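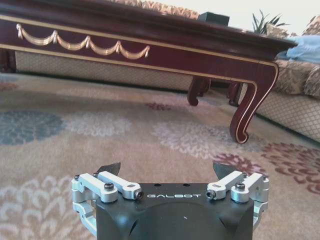 A **columbarium** (plural *columbaria* or *columbariums*) is a structure built to hold cremated remains, normally in urns, each placed in a small compartment called a **niche**. It may be a whole building, a room inside a church or mausoleum, an outdoor wall, or a single freestanding stone unit in a garden. The word also covers the set of niches itself, so a cemetery can speak of "the columbarium" and mean anything from a modest granite bench with a few compartments to a hall several stories high.

Columbaria are among the oldest and most inventive forms of memorial architecture. They fit a great many people into a small space and still give each one a door, a name, and a place to visit, and the best of them are wonderful buildings in their own right.

## Name

The term comes from the Latin *columba*, meaning dove or pigeon. A *columbarium* was first a dovecote, a house for birds with rows of nesting holes in the walls. Roman burial chambers with the same honeycomb look took the same name. English kept both senses for a long time, and old farm buildings are still sometimes described as columbaria, to the delight of visitors who come for one kind and find the other.

"Niche" came into English through French. In cemetery paperwork it means one compartment, whatever its size. The panel that closes it is called a **niche front**, **faceplate**, or **shutter**, depending on the region and the maker.

## History

### Roman chambers

Large shared columbaria were built in and near Rome in the late Republic and early Empire. Many were partly or wholly underground, reached by a stair, with semicircular niches in tidy rows from floor to vault. Pots for the ashes were often set into the floor of the niche so that only the lid showed. A small painted or carved tablet gave the name and sometimes the trade of the dead: hairdressers, cooks, accountants, musicians. For historians these tablets are a treasure, because so many belong to enslaved and freed people who left no other record.

Some chambers served one great household. Others were paid for by burial clubs, whose members put in regular dues and were assured a place. The painted birds, garlands, and fruit on the surviving walls are remarkably fresh and cheerful.

As burial of the body replaced cremation in the Roman world, new columbaria stopped being built there.

### Asia

Buildings for the storage of ashes have a long and separate history in Asia, particularly where Buddhist practice made cremation common. Temple halls, pagodas, and family shelves all play a part. In crowded modern cities the multistory columbarium is an everyday sight, and some of the newest ones use automated retrieval, bringing the urn to a visiting booth when the family arrives.

### Modern revival

Interest in cremation returned in Europe and North America during the late 1800s, and columbaria came back with it. The first wave borrowed freely from older styles, and domes, stained glass, and marble stairs were all popular. A second wave, smaller in scale, followed once cremation became an ordinary choice, and this one favored outdoor walls, courtyard units, and church gardens.

## Types

* **Wall columbarium.** A straight or curved run of niches, open on one face or both. It's the most common outdoor form and often doubles as the edge of a path or plaza.
* **Tower or pedestal unit.** A freestanding block with niches on several sides, frequently delivered already assembled and set on a prepared footing.
* **Chapel columbarium.** Niches built into the walls of a chapel or side room, heated and sheltered for year-round visits.
* **Bench columbarium.** A stone seat with compartments in the base, usually owned by one family.
* **Garden columbarium.** A looser name for low walls and units mixed in with planting, water, and seating.

The Fladden Wall is a charming case of the first type. It curves along the south side of a cemetery pond and holds just 19 niches, each with a front cut from the same run of green slate. The veins in the stone carry across from one panel to the next, so that the whole wall reads as a single sheet with names on it. Few small columbaria make so much of so little room!

## Niches and fronts

A **single niche** is made for one urn and a **companion niche** for two. Family niches are larger. Sizes are not standardized among makers, and the inside measurement is always smaller than the front suggests, so the urn's height, width, and depth all have to be checked against the opening. Tall vase-shaped urns and wide wooden chests are the usual trouble. Where an urn won't fit, the ashes can be moved to a plainer container and the decorative one kept at home.

Fronts come in several materials:

* **Granite** is hard, weathers slowly, and takes crisp lettering. It suits outdoor work.
* **Marble** is softer and brighter, and is mostly kept for indoor walls.
* **Bronze** is used for full doors or for plaques mounted on stone. It darkens with time unless it is coated.
* **Glass** allows the urn, photographs, and keepsakes to be seen, and is nearly always an indoor choice.

Glass-front niches deserve special mention, for they turn a columbarium into something close to a gallery of lives. A bowling medal, a recipe card, a pair of reading glasses, a toy train: a visitor can learn a surprising amount about a stranger from one small lit box. The Kumarasinghe Room, an indoor columbarium lined with glass fronts on three sides, lets families rearrange the contents of a niche each September, when the panels are opened for cleaning.

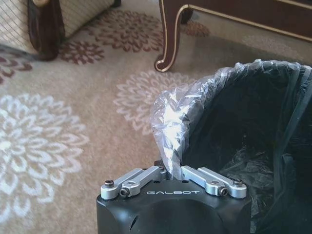
**Can a niche be opened again after it has been sealed?**

In most columbaria the staff can open it with the owner's written permission, for instance to add a second urn or to move the remains elsewhere. The front is held by concealed fasteners or a lock, and an opening fee is commonly charged.

## Rights and costs

Buying a niche generally means buying the **right of inurnment**, the right to place remains there, while the structure and the land stay with the cemetery or congregation. Some rights are perpetual. Others run for a fixed term and can be renewed. The agreement should say which, and should also cover who may use the niche, whether it can be transferred or sold back, and what becomes of the contents if a term runs out.

Price depends heavily on position. Niches at eye level ("heart level" in some brochures) tend to cost most, those near the floor or the top row less. Indoor niches usually cost more than outdoor ones, and glass more than stone. Engraving, opening and closing, and a contribution to the care fund may be billed separately. In the United States the rules on care funds and on sales made in advance of need are set mainly by the states, with churches often treated differently from commercial cemeteries.

At Isimon, a hillside cemetery, outdoor niches carry a renewable term of 10 years, and the renewal notice goes to two named contacts. Families seem fond of the arrangement, which keeps addresses current and brings people back up the hill.

## Visiting customs

Customs vary, and each columbarium posts its own rules. A small vase may be fixed to the front or supplied in a rack nearby. Real candles are widely barred indoors. Many places clear flowers on a regular schedule, and seasonal decorations are taken down on posted dates. Touching the front, tapping it lightly, or leaving a pebble on a ledge below are all common gestures, as is bringing a folding chair and staying for a good long chat.

A short service at the time of placement is called a **committal** or **inurnment service**. It can be led by clergy, a celebrant, or a member of the family, and it is often held on a different day from the funeral. Urns for upper rows are usually placed by staff using a ladder or lift, while lower niches leave room for relatives to do it with their own hands.

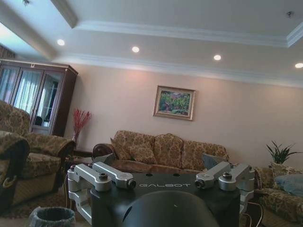

## Design and upkeep

Water is the great enemy of outdoor columbaria. Good units have a sloped cap, drip edges, and hidden vents that let the interior dry out. Footings must go below the frost line in cold regions, or the wall will shift and the joints between fronts will open. Stone is washed with plain water and a soft brush; acidic cleaners etch marble and can stain some granites.

Lettering needs thought as well. Shallow engraving looks elegant under a raking light and vanishes at noon, so designers test sample panels on site. Many cemeteries fix one typeface for the whole wall. The Wandia columbarium took the opposite course and allows any script and any language, and its north face has become a lovely patchwork of alphabets.

Expansion is best planned from the beginning. Matching stone may be impossible to find once a quarry bed is worked out, so larger projects sometimes purchase blank fronts for later phases and store them under cover.

## See also

* Cinerarium
* Mausoleum
* Ossuary
* Scattering garden
* Urn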